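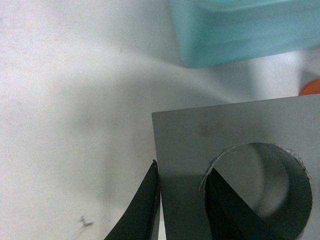

Buenas tardes a todos, y gracias por quedaros a esta hora, que ya sé que el café está al otro lado de la puerta. Vengo a hablaros de las mesas de taller y de lo que les pasa cuando se usan de verdad, que es un tema al que Thaís Pacheco y yo le hemos dedicado más tardes de las que confesaríamos en casa. Mirad la mancha gris oscuro sobre el blanco, esa que parece un erizo pequeño. A mí me encantan esas manchas, porque me hablan de una mesa con vida. (Pausa. Dejar que miren.)

Ahora fijaos en el agujero redondo del panel gris y en las fibras blanquecinas del borde. En Urnwood discutimos mucho sobre esto: Bevan Merrick es partidario de lijar siempre, y yo, según el día, me conformo con repasar el canto con los dedos y seguir trabajando. Preguntar a la sala quién lija y quién no. Si se animan, darles 5 minutos, que suele salir lo mejor de la charla.

Luego, las cajas. La translúcida, de color verde azulado, es de las que yo recomiendo: se adivina lo que hay dentro y uno no anda abriendo tapas toda la mañana. Contar lo del martes en Sidero, con los 600 tornillos por el suelo y Leonie Goodwin muerta de risa.

Pasar a la parte de limpieza. Agua templada primero, un paño suave, y paciencia.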